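Looking After a Phone at the Kitchen Counter

A phone that gets used for recipes and timers picks up flour, grease and steam. These are the habits we keep at home.

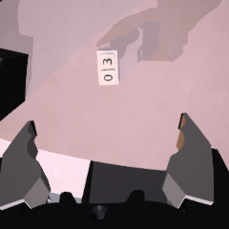 Wiping the screen

Turn the phone off first. Dampen a microfiber cloth with plain water, wring it out hard and wipe from the top edge down. Skip window spray and anything with bleach in it. Dry with a second cloth.

Cleaning the charging port

If the plug feels loose or the phone charges only at an angle, there is probably lint packed at the back. With the power off, work a wooden toothpick along the wall of the port and lift the lint out. No metal pins, and no blowing into it.

Washing the case

Silicone cases come clean in warm water with 2 drops of dish soap. Scrub the corners with an old toothbrush, rinse, and leave the case off overnight. Leather only gets a dry cloth.

Charging

Keep the charger on the side of the room away from the sink and stove. Mine is a Cindix with a short cable, plugged in next to the bread bin. Take the phone out of a thick case if it gets hot while charging.

Keeping the screen awake

Set the screen timeout to the longest option before you start cooking and put it back afterward. Pak-hei Choi uses the Udora recipe app, which has its own switch for this under Display.

If it gets splashed

Unplug it, power it off, wipe it down and stand it upright with the port facing down. Leave it near a fan. Rice does little and leaves dust in the port.

Tips collected by Hui-mei Tsai. Last updated in April.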